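Most of the work on a canal boat gets done in a space the size of a closet, with whatever tools fit under the bunk. These are tips we have picked up over the years on *Ambrose*, and a few that came from readers. They are grouped loosely by where on the boat you'd use them.

## Bilge

Sponge out the cabin bilge before you go looking for a leak. Dry it completely with old towels, lay down strips of newspaper, and check them the next morning. The first strip to go gray tells you which end to start at.

Cooking oil and bilge water make a paste that sticks to everything. Dish soap and hot water will lift it, but don't pump that mix overboard. Bail it into a jug with a lid and take it to the oil tank at the boatyard. Under the engine, use an absorbent pad cut to the shape of the tray and change it every time you change the oil.

If the float switch sticks, take it out and rinse it in a bucket. Hair is the usual cause, especially with a dog on board.

## Stern gland

A packed gland should drip a little while the shaft is turning and stop when you tie up. Give the greaser one turn at the end of each day's cruising. If you need more than two turns to stop the drip, the packing is getting tired.

When you repack it:

- Cut the rings on a piece of pipe the same diameter as the shaft.
- Cut on a slant, with a fresh blade.
- Stagger the joints so they don't line up.
- Tighten the nuts evenly, half a turn at a time.
- Run the engine in gear at the mooring for 10 minutes, then feel the gland. Warm is fine. If you can't keep your hand on it, back the nuts off.

Annatjie Shabalala packs hers with a wooden chopstick instead of a screwdriver. It won't scratch the shaft, and if you drop it, it floats.

## Ropes and fenders

Wash mooring lines in July, when they'll dry in a day. Put them in a pillowcase, tie the neck, and run them on cold with a small amount of mild soap. No bleach. Hang them in long loops over a fence. A line that dries in a coil keeps the coil.

Whip the ends with waxed twine even if they've been melted. A melted end on nylon gets sharp edges and will open up your palm on a wet day.

Rope fenders get heavy and start to smell. Soak them overnight in a tub of clean water, then hang them up for a week. Lift them whenever you go into a lock. We paint the top six inches of each fender rope white so that we notice them.

Center lines wear where they cross the handrail. Swap the line end for end once a year and you'll get twice the use from it.

## Workshop and shed

If you have a shed or a corner of a garage on shore, keep the wet things and the dry things apart. Windlasses, mooring pins and the mallet can live in an open bin by the door. Paint, brushes and electrical spares need a lid.

Rusty mooring pins clean up with a wire cup brush. Wipe them down with an oily rag afterward and stand them point down in a bucket of dry sand. The sand keeps the points from going through the bucket. 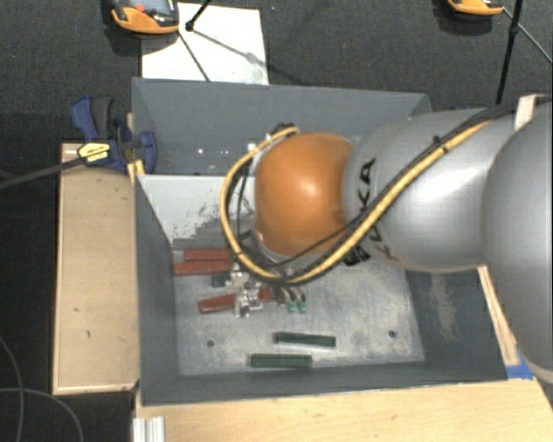
*Large gray open-topped bin, with a KUKA arm reaching in.*

Label fuel cans on the side and on the cap, since caps get swapped. A paint pen holds up better than tape.

Save the short ends of sandpaper in an envelope marked with the grit. For the hull above the waterline, start with 80 and don't skip straight to a fine paper. Before a gloss coat on the cabin side, wet sand with something much finer. We have seen people go up to 2000 on a brass mushroom vent, and it does come up beautifully, but the first rain takes it off unless you wax it.

Martim Neves stores half-used paint upside down. The skin forms at the bottom, so when you turn the can over to open it, the good paint is on top. Press the lid down with a block of wood, and wipe the rim first or it will leak all over the shelf.

## Galley

Condensation collects behind the plates. Put a strip of slatted matting at the back of each cupboard so air can get past, and leave the doors on the latch overnight.

For a gas locker, the drain holes matter more than anything else in there. Poke them through with a piece of stiff plastic tube every month. Leaves and spiders will plug them. Don't use the locker for storing rope.

To get the smell out of a water tank, drain it, scrub what you can reach, and flush it with the tank cleaner your chandler sells. Follow the strength on the label. Run every tap until you can smell the cleaner, leave it for as long as the label says, then fill and empty the tank until the smell is gone. Change the filter last, or you'll ruin the new one.

A stovetop kettle with a wide base sits better on a boat than a tall one. Ours is a Flitonari and has outlasted two stoves.

## Windows and hatches

Clean the drain slots in the window frames with a pipe cleaner. If the carpet is wet under a window after rain, try this before you buy sealant.

Rub candle wax along the runners of a sliding hatch. Grease works too, but it collects grit and ends up on your sleeves.

Old rubber seal can be brought back a little with silicone spray on a cloth. If it has gone hard and cracked, replace it. Measure the old piece after you pull it out and add five percent, because new seal shrinks in its first winter. Don't stretch it as you press it in.

## Short ones

- Tie a cork float to the lock key. Use two if the key is brass.
- Keep a bread knife in a tube near the stern. It goes through rope around the prop faster than a hacksaw.
- Turn the engine off and take the key out before you open the weed hatch.
- Check that the weed hatch is clamped down before you start up again.
- Carry 5 spare fuses of each size the boat uses.
- Write the date on the engine filter with a marker when you fit it.
- Old carpet, pile side down, makes a decent kneeler for blacking.

Page last changed 21 April 2018. The section on toilets is being rewritten.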